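**Dell tower on its side: CPU out, drive out. Sensible order for putting it back?**

Posted in Hardware > Desktops, 02/10/2020

I have an older Dell tower stripped part of the way down on a slatted aluminium table. The socket is open, the processor has been lifted out, the hard drive is out in its blue caddy, and there are more SATA leads inside than I remember disconnecting. The machine was working before I started. The plan is fresh thermal paste, a clean, and the same parts back in.

1. Does the processor go in before or after the drive and its cables?
2. Do I need to remove the graphics card to get at the memory latches?
3. Is it safe to work with the board still screwed into the case?

I have the Weluso repair sheet for a similar case, but it starts from a bare chassis and skips the cabling.

– Trernport967

---

**Pullen**

Leave the board in the case. There is no benefit in removing it for paste and a clean.
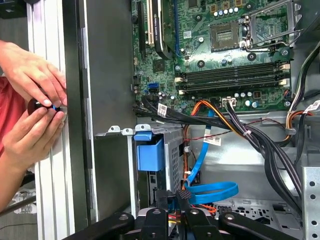 Socket work comes first, before any cable is plugged back in. Check the contacts under a strong light held low to one side, and do not touch them. With the retention lever swung open as it is there, nothing should pass over the board until the processor is seated, so finish any work on the case panel beforehand or cover the socket. Line up the notches, lower the processor straight down, let go, then close the frame and lever. The lever needs firm pressure. The processor itself needs none.

Order I would use:

- processor, lever closed
- paste and cooler, screws tightened diagonally a little at a time
- memory
- main power connector, then the processor power connector
- drive in its caddy, then SATA data and power
- front panel leads
- side panel

The graphics card can stay put if the latches open fully without touching it. If they foul it, take it out. Forcing a latch past a card is how they snap.

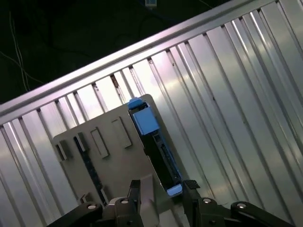

On the table: bare metal is acceptable for a closed case, less so for loose parts. Slide an offcut of cardboard under anything with exposed solder. Keep the mains lead out of the supply, hold the power button for a few seconds to drain it, and touch the chassis before handling the processor or memory.

---

**pumaworks**

Mostly agree with Pullen, but I would look at the cables before fitting the drive. It is much easier to trace them with the case flat and the bay empty.

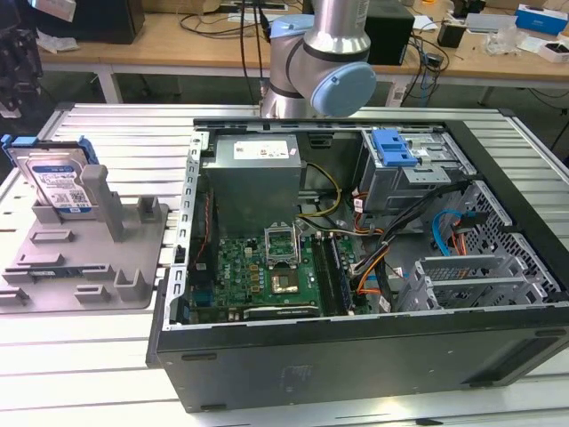

*Tower on its side with the hard drive still out, in its blue caddy to the left.*

The blue and orange SATA leads are electrically the same. Colour tells you nothing about speed, and on these boards it only helps you follow which one goes where. Put the hard drive on the lowest numbered port and the optical drive on the next. If they are swapped it will usually still boot, though the BIOS may complain about a missing drive and ask for a key press.

Also, do not leave the processor lying in the chassis while you sort out the wiring. Put it in a plastic tray or an anti-static bag, contacts protected.
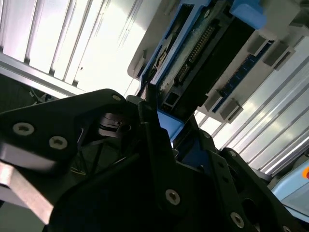 The caddy should slide home with no screws. If it stops short by a few millimetres, draw it out and check that a power lead is not trapped behind it. Pushing harder bends the tabs, and a replacement caddy for my Puma case cost £9 plus £4 postage. It took me 35 minutes to find the lead that was in the way.

---

**weluso_user**

Take a photo before you unplug anything. Also replace the coin battery while you are in there.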